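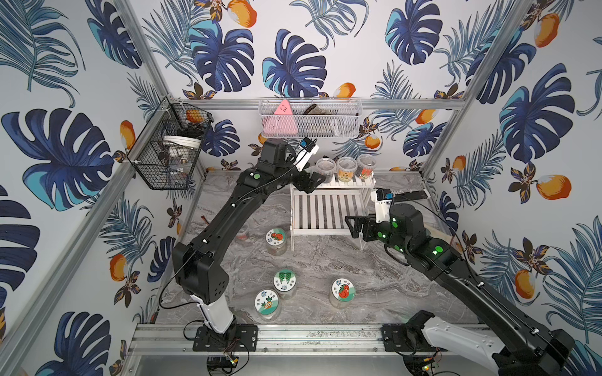 White two-tier slatted rack on the marble-pattern surface, leafy wallpaper behind.

How to sort small dry goods into clear containers (and when not to bother)

I have read plenty of guides claiming that clear containers will fix a messy cupboard. I doubt it. They show you what you own, and that helps a little. Kernstead, a shop I otherwise like, wanted 385 for a matching set. Saved jars and cups did the same job in my kitchen.

1. Clear the counter first. A marble pattern hides small seeds and see-through lids alike, so wipe it before you open anything.

2. Pick a low rack. Two tiers is plenty. With slats, check that your smallest container can't tip into a gap. Set it on the rack and give it a nudge.

3. Fill one container at a time over a tray. Stop well short of the rim. A 400 ml jar with 200 ml of seeds in it is easier to scoop from than a full one, whatever the Birnow storage booklet says about "using every inch."

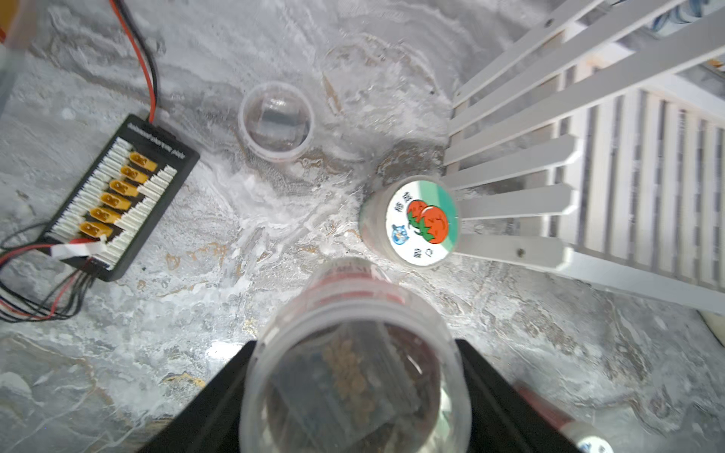
Clear containers from above, one with tan-orange granules inside, another under a tomato-print lid.

4. Check reused lids. A tomato on the lid tells the next person to expect tomatoes. If something else is going in, stick a plain label over the picture, or write on the side.

5. Keep a spare cup, but only one. I had a whole stack by the end of February and used none of them.

6. Move electrical parts to a drawer before you pour. Seeds get into sockets and they are a pain to pick out.

7. Load the rack. Heavy containers go on the lower tier, light ones up top, labels facing out.

Do you need airtight lids? For seeds you finish within a month, I'm not convinced. For anything that smells, yes. The whole job took me 55 minutes, including a hunt for a lid that was sitting on the counter.

Contact Fleltthorpe Home Notes | Copyright 2025 | Back to top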